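Sanda Household Handling Project
Progress report to the Paquette program office
Period ending April

We had a fault this spring, a real one, and most of this report is about it. I also want to get across how much we learned from it, because the team has come out of these weeks with a better machine and a much better idea of what we are doing at the sink.

Work is going on at the test kitchen in the Kondirness building, on dish racks and the pull-out drawer.
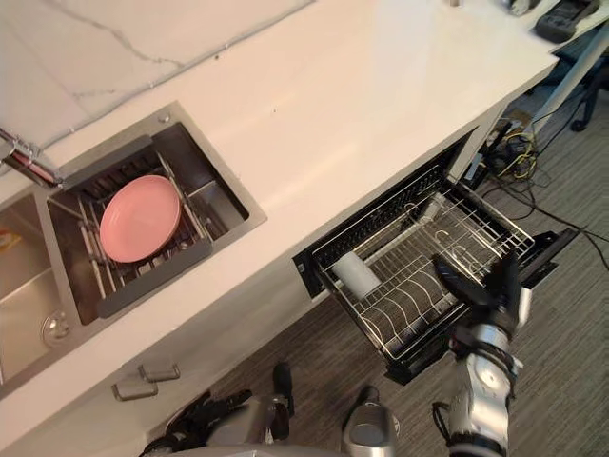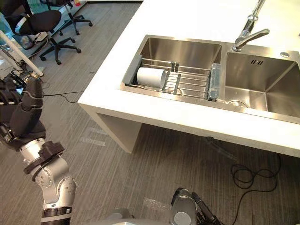
Dish handling at the test counter, Kondirness. Both views are from head height.

What happened

On a Tuesday, a little after 2 p.m., the right hand closed on the rim of the wire rack in the dish drawer when it should have closed on a cup. The arm then started its lift. The rack came up against its mounts, the force reading at the wrist climbed, and the arm kept pulling. The protective stop that should have cut in at that point did not. The operator hit the emergency stop and the arm held where it was.

Nobody was hurt and nobody was inside the marked reach of the arm. The drawer had one bent prong, which we straightened. The hand needed a new tendon on the second finger. We had a spare on the shelf and the repair took an afternoon.

We stopped all powered runs that day and told your office the next morning.

What we found

There were two separate problems, and they had to line up for this to happen.

The first was the grasp. Thin shiny wire is hard for our depth sensing, and from certain angles the top rim of a rack and the edge of a cup come back looking much the same. We knew the recognition was weaker there. We did not know how much weaker. Going back through the logs we found 293 grasp attempts near a rack rim out of 2,766 total for the period, and the wrong-target rate among those was far higher than anywhere else in the kitchen.

The second problem is the one that worries us more. The force limit at the right wrist was being read from an old settings file. When we updated the arm controller in the winter, the left arm picked up the new limits and the right arm went on using the old ones, which were set for bench work with heavy test weights. So the right arm had a protective stop the whole time, set much too high to be any use around dishes. Our startup check confirmed that a limit existed. It never looked at the value.

We should have caught that at the update. The person doing the checklist did everything the checklist asked for, and the checklist was ours.

What we changed

The limits for both arms now live in one file, and the controller refuses to power the motors if either arm reports a different number from the one in the file. We tested this by feeding it bad values on purpose, in every combination we could think of. It refused every time, which was a very satisfying morning!

Each day now starts with a live pull test. The hand grips a spring gauge clamped to a stand, the arm lifts, and we write down the force at which it stops. It adds about 10 minutes. Left and right are both tested.

For the grasp itself, the hand now closes lightly and gives a small tug before it commits to a lift. If the thing in the fingers doesn't move the way a loose cup or plate should, it lets go and looks again from another angle. We were afraid this would make everything painfully slow. It does cost some time on each pick, but there are fewer retries, so a full unload takes nearly the same as before. I have watched it many times now and I still enjoy seeing it change its mind.

We have also moved the emergency stop. It used to sit at the operator's desk. There are now two, one at the desk and one on a stand just outside the reach of the arm.

Where we are now

Powered runs started again after eleven days, at reduced speed for the first week. We have logged 778 grasps near racks and drawers under the new settings. Of these, 710 were good on the first try. The rest were let go at the tug and tried again, and none went on to a lift against a fixed part. The protective stop has tripped a few times, each time at the force it was set for.

Clear plastic containers are still a weak spot. The tug test helps a little, but the hand often arrives a finger's width off and knocks them over. We have a new lighting setup to try.

Schedule and money

The drawer milestone slips by three weeks. The plate stacking milestone is not affected, as that work was mostly in simulation while the arms were off. The tendon, the gauge, the stand and the second stop button all came out of the existing parts budget. We are not asking for anything extra.

What we would like from you

Cornach runs the same arm controller on its bench units, and we would like your okay to send them the full fault write-up, including the settings file mix-up. If they did the update in the same order we did, they may have the same gap on one side.

We would also welcome a visit from your safety reviewer before we go back to full speed at the drawer. Mornings are best, so they can see the pull test being done.

Still open
Floor cables near the counter: routing to be reviewed with the same safety visit.
Spare tendons: two on order.
Lighting trial for clear plastic: starts next period.
Updated checklist: in use, written copy to follow with the fault write-up.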